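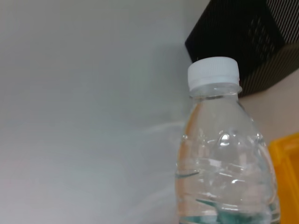 Elside countertop water filter, nine months in

I bought the Elside in November, after the second letter from the water company about work on the mains. The tap water in our building is safe but it has tasted of chlorine for as long as I've lived here, and we had got into the habit of carrying bottled water up three flights of stairs. I wanted to stop doing that.

The Elside is a gravity filter. You fill the top tank, the water drips through a cartridge, and you draw it off from a spigot at the bottom. It doesn't plug in and doesn't connect to the faucet. I looked at the McKinnon as well, which screws onto the tap and costs less, but our kitchen faucet has an odd thread and I'd already been through two adapters with a different product.

Setup

The box has the two tanks, a lid, the spigot, a stand and one cartridge. Soak the cartridge for the time given in the booklet, then throw away the first two full tanks. The booklet says this on page 6, after the section telling you how to take your first glass, so read ahead. The spigot has a washer on each side of the tank wall. I put both on the outside the first time and had a slow leak across the counter by morning.

Taste

The chlorine is gone. I can't taste any difference between this and the bottled water we used to buy, and neither can Weronika Sowa downstairs, who borrowed a jug of it when her own filter was out of cartridges. Tea is better too. There used to be a film on top of a black tea after a few minutes, and now there's much less of it.

It does not soften water to any real degree. The kettle still scales up, only more slowly. If scale is your main complaint, this is the wrong product.

Speed

Slow. A full top tank takes up to 33 minutes to come through with a new cartridge, and longer as the cartridge ages. For two people this is fine as long as somebody fills it before bed. When my sister's family stayed we ran out every afternoon and went back to buying bottles for the weekend. Sun-ja Ki, who has the larger model, tells me hers keeps up with four people, but it also takes up the space of a microwave.

Cartridges

Each one is rated for 400 gallons. I haven't measured what we use, but I changed the first one at five months when the flow dropped off, and the second is still going. There is a paper dial on the lid for setting the date of your last change. The ink on mine has already rubbed away, so I write it on masking tape.

Elside sells the cartridges singly or as a pair, and the pair saves very little. They were out of stock for most of the spring. I ordered from Lurkgate in the end and they arrived on a Friday, well packed.

Cleaning

The upper tank needs a wipe every couple of weeks. The lower one is more trouble — the opening is just too narrow for my hand, so I use a bottle brush with a bent handle. Don't put either of them in the dishwasher. The lid can go in, and mine has come out fine each time.

The spigot drips a little if you let go of the lever too fast. Close it slowly or keep a saucer under it. I wrote to customer service and got a reply in two days from a Hamish Brunton, who sent a new spigot free of charge. The new one drips less.

What I don't like

The stand is an inch too short for a tall glass. You have to tilt the glass or set the whole thing on something; ours is on a cutting board. The lid also has no clip, and it slides when you move the filter.

Would I buy it again? Yes, for one or two people with bad-tasting water and some counter to spare. Larger households should get the bigger model or something that connects to the line. Four stars, with one off for the stand and the dripping.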